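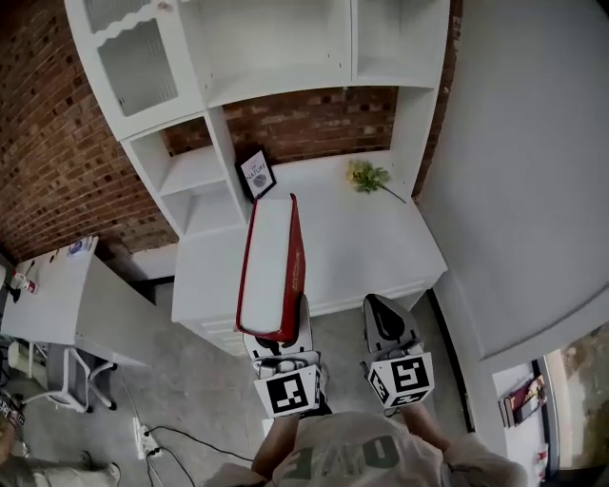 Reading time: 1 min

4.3 Loading the hutch and shelves

Applies to the Skerkside desk unit, white finish, with glass-paneled door.

1. Clear the desktop before loading. Move framed cards and artificial flowers to the back.
2. Load the lowest cubbies of the side column first, then work upward.
3. Hold thick hardcover books upright by the covers. Do not lift by the spine edge or by loose pages.
4. Insert each book spine outward. Leave 11 mm free at the side of each row.
5. Place tall books in the open upper compartment. Do not force them into the narrow cubby at the right.
6. Close the glass-paneled door and check that it does not touch the contents.

Note: Books over 300 mm tall must be laid flat.

CAUTION: Do not hang bags or cables from the wavy trim. It is decorative and carries no load.

CAUTION: On brick walls, fit the Postard anchor (part 384) before loading any shelf above the desktop.

Figueroa Furniture Support | Guide revised 5 May 2023 | Contact | Back to top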